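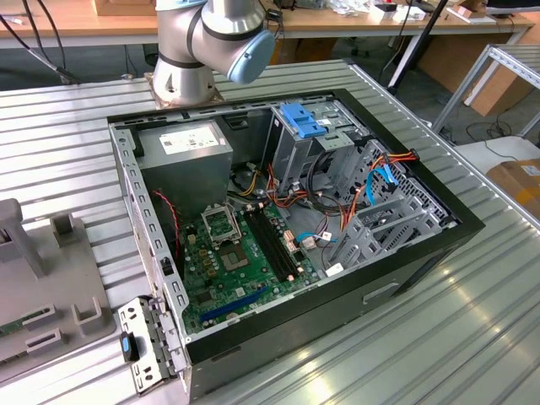 **What happens to an old desktop at the Plorkton works?** It is taken apart by type of material, and anything that still has a use goes back on sale.

The works is on the Idcombe road, two miles out of Ninditcombe, and opens to visitors one afternoon in January. Parking is at the back, past the weighbridge. Entry is free, but you need closed shoes.

The tour starts in the goods-in shed, where machines are weighed and given a ticket. Mine followed a batch of 560 office computers. Next door is the stripping room. Towers are laid on their side and the side panel comes off first. Power supplies, drives and memory each have their own crate, and cables go into a wheeled bin. Processors are kept in trays in a locked cupboard.

We were shown how a socket lever lifts, and how the coloured power leads run from the supply to the drive bays. Visitors could then try a scrap case with a screwdriver. I got the drive cage out but not the board.

The shop, called Restrepo, is by the exit. Tested parts are on open shelves and everything has a 100-day guarantee. I bought a SATA cable and two memory sticks.

Tea was in the canteen. The 614 bus back to Ninditcombe stops at the gate, and the last one leaves at 5.40.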